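Forty Years of Other People's Kitchens
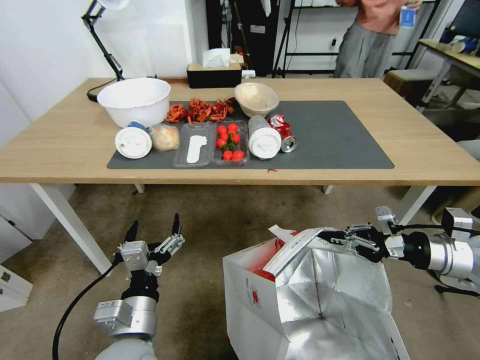 Features Desk, Colora Magazine

The reporter who agreed to meet us did so on condition that we kept the name out of it. "I've spent my working life putting other people's names in print," came the explanation. "I've seen what it does to them."

The stories ran in magazines, then newspapers, and lately on a website called Drikance, which pays by the piece and, on one occasion, in vouchers. The best known is still the long account of a winter on the ferry to Wirkuvura, filed at 262 paragraphs and printed at 80. "They told me they'd kept the good ones. I've read it many times and I can't agree."

The method hasn't changed much. Turn up early, accept whatever is offered to eat, and leave the notebook in the coat until somebody asks why you aren't writing anything down. "People can't bear it. They've said something clever and you're just sitting there with a biscuit."

It doesn't always go well. A piece on the Fehr brickworks took 22 visits, and the foreman spoke on the last of them, to ask for his chair back. That went in. So did the weather, at length, there being little else.

Would a young reporter be allowed that sort of time now? There was a long look at the teapot. "I had an editor in May who wanted a day in the life of a lock-keeper by four in the afternoon. It was gone two when he rang."

The notebooks, all 141 of them, are in the spare room, in a shorthand the owner can no longer read. A university asked about taking them. "I said yes at once. Then they wanted an index."

The next piece is about a bus depot. The first visit is at five in the morning, and the biscuits are said to be poor.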